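The Year I Learned to Like My Kitchen

I have lived in the same flat for eleven years and for most of that time I was at war with its kitchen. It is a galley, long and thin, with a window at one end and a boiler at the other, and whoever planned it clearly ate out. There is one run of worktop. The kettle has a third of it, the bread bin has another third, and whatever is left over is where dinner happens.

Last September I decided I was either going to move or make peace with it, and as I couldn't afford to move, that was that.

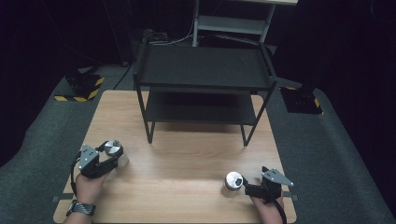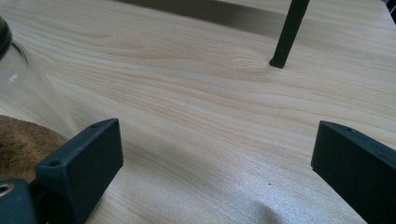 Pale wood, black grippers.

I should say I'm not a tidy person by nature. My mother could cook a roast for the whole street and the sink would be empty by the time the gravy came through, and I got none of that. I cook like somebody being chased. Every spoon comes out. I once found a cheese grater in the airing cupboard and I still have no theory about how it got there.

So the first thing I did was what I always do, and bought something. Two things, in fact, from Bikus, the big homeware place out by the ring road: a set of stacking jars and a rack for the inside of the cupboard door. The jars were lovely. The rack meant the cupboard door no longer shut, and for a fortnight I walked into it every morning on my way to the kettle. It's now in the shed holding seed packets and doing very well there.

After that I stopped shopping and started taking things out, and this was much less fun and worked much better. I did it over a wet weekend with the radio on. Everything came off the shelves and went on the sitting room floor, and I was only allowed to put a thing back when I needed it to cook with. (A friend told me about this method years ago and I'd laughed at her.) By the end of the first week I had back one big frying pan, a saucepan, the good knife, the colander, a chopping board and the tin opener. By the end of the month I had perhaps half of what I'd started with, and the rest was still on the sitting room floor being stepped over.

Here is some of what never made it back: a fondue set, missing its forks. A machine for making pasta that I had used exactly once, on a birthday, and which took so long to clean that we were eating at half past ten. Seven mugs from jobs I no longer have. An egg slicer! I can slice an egg. I've been able to slice an egg for decades.

The charity shop took most of it. The woman behind the till looked at the fondue set, looked at me, and said they already had three.

Then there was the light. I'd always blamed the kitchen for being gloomy, and it is a bit, it faces north and there's a sycamore. But I'd also had the same bulb in there since I moved in, one of those that starts off the colour of weak tea and takes its time. I changed it for a brighter one and took down the blind, which had been half broken for so long that I'd stopped seeing it. The difference was embarrassing. I could see right into the corners, and then of course I had to clean the corners.

If you're thinking of doing something like this yourself, do the light first. I did it last and I wish I hadn't. I'd spent weeks fussing over where the salt should live, in what was more or less a cave.

Somewhere in the middle of all this I went to stay with my cousin in Ginura, a little place up the coast with one pub and a great many gulls. Her kitchen is even smaller than mine. It used to be a porch. She has a two-ring hob, a fridge that comes up to my hip and a shelf, and she turns out the most wonderful food from it, fish stews and flat breads and a plum thing with almonds that I've tried to copy several times and can't. I sat on the step and watched her do it. What struck me was how slowly she went. She'd chop the onions, wipe the board, put the board back, and then have a sip of wine and look out at the sea for a minute before starting on the fish. I would have had four pans going and something burning.

I asked how she coped with so little room and she didn't really understand the question. She said there was enough room for what she was doing, and then she did the next thing.

I came home and tried it. It's harder than it sounds, going slowly, when you've spent your whole life eating at nine because you started at eight. I now begin at half past six with a clear worktop, and I put one thing away before I get another out. I forget, often. Last night I found I had three wooden spoons on the go in a single soup. But the number of evenings I end up swearing at a pan has gone right down, and I've started having people round again. I'd stopped doing that without ever quite deciding to.

The bread bin went too, by the way. It lives on top of the fridge now and I have to reach for it. That one change gave me more worktop than anything I ever bought.

I did allow myself one treat at the end. There's a paint shop in the arcade called Urnix, all creaky floor and tiny pots, and I'd been walking past it for years. I went in for white and came out with a green called Araya, somewhere between a pea and a pond. The man mixing it asked which room it was for and when I told him the size he sold me the smallest tin they do. It did two coats with some left over, so I did the inside of the cupboard as well, where only I will ever see it, and I am more pleased with that than with anything else in the flat.

What did it all cost? I kept the receipts in one of the jars, meaning to be sensible. Jars, rack, bulb, filler, brushes, paint, a new washing-up bowl, and a plumber to look at the tap that had been dripping since the spring: £582 altogether, and the tap was a good chunk of it. A proper refit had been quoted at many times that, and it would still have been a galley with a boiler at one end.

There are things I haven't fixed. The drawer by the cooker sticks in damp weather and you have to lift and pull. The floor slopes, so peas roll towards the window. The boiler makes a noise in the early hours like someone dropping a bag of cutlery down a well, and visitors always mention it at breakfast.

My cousin is coming down in the spring, and she's promised to make the plum thing in my kitchen so I can finally see what I'm doing wrong. I suspect it's the almonds. I've always bought the ready ground ones and I have a feeling she does hers by hand, on that shelf, taking ages over it. I've cleared her a space by the window, next to the kettle, where you can see the sycamore.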